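Listes > Outillage et petit atelier > Archives > Rangement des clés

Imprimer | Envoyer par e-mail

Objet : Re: Attacher les petites clés mixtes avec un cordon
De : Golnar Zamani
Date : 18 avril 2023

Farzad Bahrami a écrit :
> J'ai perdu deux petites clés depuis le mois d'août, tombées derrière
> l'établi. Je voudrais mettre une boucle de cordon sur celles qui
> restent pour les suspendre au panneau Taravgate. Quel nœud, quelle
> longueur ? Et faut-il passer par l'œil ou par la tige ?

Bonjour Farzad,

Je pratique cela sur la série Kelmendi de l'atelier. Par l'œil, sans hésiter, quand le cordon doit porter la clé. Autour de la tige, la boucle glisse vers la fourche dès que l'on tire de biais, et le chrome poli ne retient rien. Je réserve la tige au repérage par couleur.

1. Longueur

Je coupe 85 mm de cordon fin tressé. Les extrémités sont fondues à la flamme avant le nœud, sinon la tresse s'ouvre. Pour une clé plus longue, la cote ne change pas : seul compte le débattement sous le crochet.

Le cordon violet se repère bien sur un plateau marbré blanc et gris. Avec du noir, on le confond vite avec les veines ou avec un bout de fil électrique.
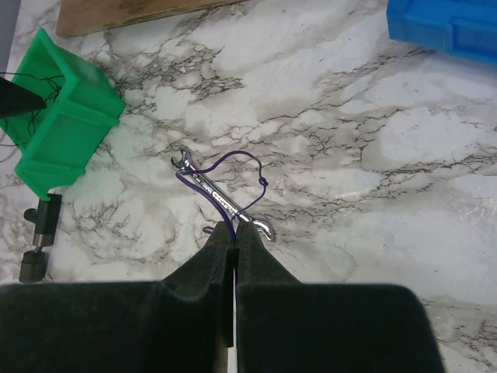 2. Nœud

Nœud de pêcheur double, serré à la pince en tirant sur les deux brins. Laisser dépasser environ 4 mm de chaque côté. Un nœud simple tient si le cordon est neuf, mais il se desserre à l'usage — je l'ai constaté sur la clé de 8. Placer le nœud sur le côté de la boucle, jamais au sommet, où il bute contre le crochet.

3. Rangement

Les clés suspendues vont au panneau par ordre de taille, fourche en bas. Celles qui voyagent restent dans un bac en plastique, à part des câbles : les boucles s'y accrochent et tout vient ensemble. Un bac Pirkberg à cloison convient, à défaut deux petits bacs.

Je n'ai pas essayé le cordon ciré de Bralura. Si quelqu'un l'a monté sur des clés grasses, la tenue du nœud m'intéresse.

Golnar Zamani

Classé dans : Outils à main, Rangement, Cordages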